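Bralent Vault 3 review

Bralent Vault is a password manager for Windows, Mac and Android. I moved 279 logins into it from a browser export and used it as my only manager through November. The free plan stops at 50 entries, so testing was done on the paid one.

Import took a single CSV file. Eleven rows failed, all with a comma inside the password field. The error log lists the row numbers but leaves out the site names, so expect to keep the original file open while you fix them. Delete it afterward.

The vault locks after three minutes by default. The timer can be changed per device, but the setting does not sync. Unlocking with a fingerprint worked on the phone. On the desktop the master password is required after every restart, and there is no option to turn that off.

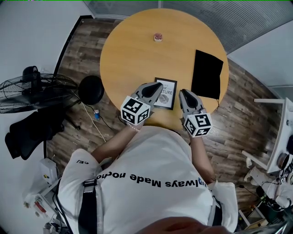
Autofill is the weak part. It handles plain login forms well and fails on sites that ask for the user name on one page and the password on the next. Perkik, which I used before, fills both. Bralent fills the first and then has to be opened by hand.

Sharing is done by folder, with read or edit rights. Revoking access removes the entry from the other person's vault at the next sync. Change the password too, as a copy may have been made.

Export is available in CSV and in an encrypted format that only Bralent reads.

Rating: 3 out of 5

Reviewed by Loukia Rallis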